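Home Talks People Archive Contact

Search talks and notes … Go

Speaker notes: What a small kitchen asks of the person who cooks in it
Sowmya Kandasamy, Kivilport evening talks, 28 July 2021 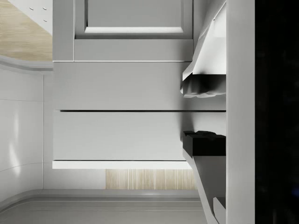 Before I start

Say good evening. Thank Anitha Chacko, who invited me and who corrected my first slides.
Ask the room: who has cooked today? Wait for the hands. Do not hurry this moment.
Explain that I am not an architect. I cook for other people, and for many years I have worked in kitchens which were not mine.

Part one – my grandmother's shelf

She had one long shelf and no cupboard doors. Everything she owned was in front of her eyes, so she never bought a second packet of cumin by mistake.
When my parents moved to Ludon, they got closed cupboards and they were very proud. In the first year my mother lost the tamarind three times. (Pause here, people usually laugh.)
The point: a closed front looks calm, but it asks you to remember more. Plain drawer fronts, without handles, ask for even more memory.

Part two – the survey in June

We visited 36 homes. Each visit took 30 minutes and we asked the cook to make tea while we watched.
Tell the story of the man who opened every drawer to find a spoon in his own home. He had moved the spoons that morning and his hand did not know it yet.
Most people kept salt next to the stove. Fewer kept the knife next to the board, and I did not expect this.
Do not read the whole table aloud. It is in the handout.

Part three – what I would change first

Put things by task. Tea things together, rice things together, even if the shapes do not match.
The drawer at hip height is the best place in the kitchen. In many homes it is full of old batteries and takeaway menus – please look at yours tonight.
Leave one drawer half empty. Guests will put things there, and you will find them.
Mention the Bhat family, who gave me permission to tell their case. They spent 2000 on new cupboards and after that they still cooked on the same small corner of counter.

If somebody asks about open shelves: yes, there is dust. I wash mine when I change the calendar page.
If somebody asks about cost: labels and a pencil are enough to begin.

Last slide is the reading list from Fuvidach. Leave it on the screen during the questions, and remember to drink water.

We use cookies to remember your settings. Accept Decline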